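Subject: Re: [gasdale-softball] Pitching nights and the summer clinic

On 3 July 2024 a list member wrote:

> Does anyone know if the pitching nights are still on through July? My
> daughter is 10 and moved up from coach pitch this spring. She wants to
> try the circle but she has never had a lesson, and I don't want her in
> over her head. Also, does she need her own catcher? I can sit on a
> bucket but my knees have opinions about it.

Hello and welcome to the list! I'm so glad you wrote, and please tell your daughter she is in very good company. Half the girls who pitch for the Gasdale older teams started at that same age with no lessons at all, mine included, and she spent most of her first summer throwing over the backstop.

Yes, pitching nights are on all through July, at the Dankwa fields, on the small diamond behind the parking lot. Beginners go first, and the older girls come on after them. You don't need to sign up. Just come to the gate and tell whoever has the clipboard that she's new. She'll start close in, working on the wrist snap only, and move back when she's ready. Some girls do that in a week and some take until school starts, and either is fine. 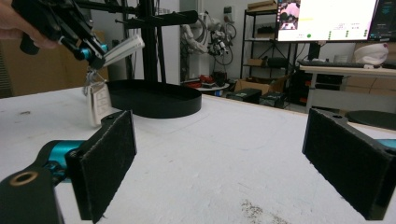

White tabletop, with black and teal grippers

As for the catcher, no, she doesn't need one. We try to have 2 girls in gear every night, and they rotate. If you do end up on the bucket at home, get one with a padded lid — I held out for years and I regret every one of them — and wear a mask even when she's throwing easy.

The summer clinic is a separate thing. That's the one Bustisach Sports runs with us, and it does fill up. We had 41 girls last year, which was a lot for one field, so we've split it into a morning group and an afternoon group. I'd put her in the morning, when it's cooler and the drills are slower. Bring more water than you think she'll drink, a glove, and sneakers as well as cleats in case we get moved into the gym.

I have a spare eleven-inch ball or two in my trunk if she wants something to practice with before then. Come find me by the bleachers, I'm the one with the big green umbrella.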